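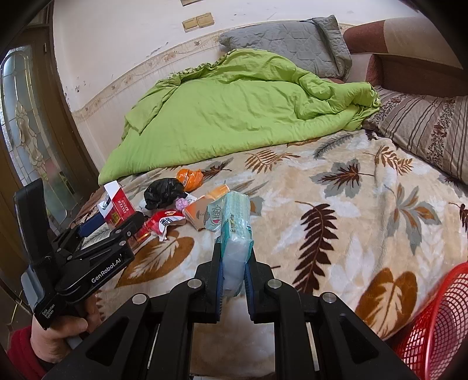

The shop at the end of the line

Half past six in the morning and the lights are already on at Jendis. Bread van's been. Papers are in, still tied. Drita Nikolaidis is behind the counter with her coat on, hunting for the scissors.

She has had the place eleven winters. Only shop in Avstead now. There used to be a butcher, a post office, a man who sold paraffin out of a shed. All gone before she came.

"People said, why would you buy that?" she says. Finds the scissors. "I said, well, where else am I going to get milk?"

Avstead has 387 people in it, fewer once the summer lets empty out. The bus from Ziveck comes twice a day and the last one back is at ten past four, so if you work in town you need a car, and if you have a car you probably do your big shop in town as well. That's the problem in a nutshell. Drita gets what is left over. Stamps, onions, birthday cards, the packet of something you forgot.

And yet. By eight there's a queue.

It's mostly the small stuff that keeps her going. Tea, biscuits, tissues, cat food. She orders in tiny amounts and pays more for it, because the wholesaler won't deliver under £200 and some weeks she has to pad the order with tins she knows will sit there. A shelf of chickpeas proves the point. Help yourself, she says, they're good till next June.

The credit book went in the spring. She hated doing it - a couple of regulars took offence and one still hasn't been back. But the freezer had packed up and the repair came to £115, and she was owed more then that in bacon alone.

Lies De Haan walks down most mornings from the old Vukadinović farm. Twenty minutes each way, more in the wet. She could have it all brought to the door. Tried it once, she says, got sent parsnips instead of pears and had no one to moan to.

So she comes here and moans to Drita. They do the weather, the verges, the bus. A boy comes in for batteries and is told to wipe his feet.

What happens when Drita stops is a question she doesnt much like. She's had 2 people round to look at the place. One wanted it for a holiday flat. The other asked good questions about the rates and never rang.

She is not in a rush. There's a new fridge coming, second-hand, and she wants to try doing hot rolls for the early bus. Sausage to begin with, maybe egg.

The phone goes. Someone wants to know if she's got any self-raising. She has, one bag. She puts it under the counter with a name on it.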